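Section 4: Fitting the Floor Mat and the Printed Wall Panels

By now you should have the four corner posts standing and the lower rails done up finger-tight. If you haven't, please go back to Section 3 and finish there first, as the panels are very hard to hang on a frame that still wobbles. Make yourself a cup of tea, clear a good patch of floor and open the long Imby carton marked "soft parts".

You will need: the rolled mat, three wall panels, the bag of edge clips, a soft cloth, a tape measure and a pencil. A second pair of hands is a great help with the back panel.

Laying the mat

1. Unroll the mat face down on a clean floor and leave it overnight if you can. It has been rolled tightly in its tube since it left our Mandstead workshop, and a mat laid straight from the tube will curl up at the ends for days.

2. Turn it face up and slide it in from the front, with the rose border towards you.

3. Smooth it from the middle outwards with the flat of your hand. Take your time over this — a crease pressed in now is a nuisance to get out later.

4. Trim the back edge only if you must, a little at a time, with sharp scissors.

Note: the mat should sit loose. Please don't glue it or tape it down, however tempting that is, or you won't be able to lift it for cleaning.

Hanging the wall panels

5. Start with the back panel. Hold it up between the two rear posts and make sure the rows of bricks run level, then press in the clips from the top downwards, leaving 200 mm between each one and the next.

6. Hang the left panel and then the right, tucking the rear edge of each one snugly against its post. Remedios Arroyo, who drew the brick pattern for us, asks that you match the rows at the corners by eye before you clip anything.

7. Go back to the lower rails and tighten them fully.

Caution: keep the panels at least 100 cm from any heater or open fire. The print will fade and the sheet may warp.
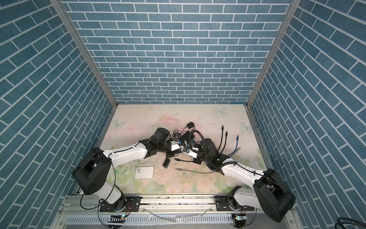
Colours are a matter of taste, and you are welcome to mix any Burnotent wall with any Burnotent floor. The slate-blue brick is our own favourite with the rose mat, as the white lines between the bricks keep it from feeling heavy, and the pale blue-white butterflies on the floor pick up the colour of the walls very prettily. A pale mat does show its marks, though, and scuffs and dark specks stand out on the cream and pink, especially near the middle, so do keep a cloth handy.

Looking after the mat

8. Brush off crumbs and grit with a soft brush before you wipe. Rubbing grit about is what dulls the print.

9. Wipe with a damp cloth and a drop of washing-up liquid, working from the back towards the front, and let it dry in the open air.

Caution: no bleach, no scouring pads and no steam cleaners, please.

Replacement mats are sold singly under part number 2730, and a spare bag of clips is part number 147. Write to Casimiro Bravo at the Aguirre parts desk, and do tell him which brick you have.

Section 4 revised 31/10/2019. Continue to Section 5, Fitting the Lamp.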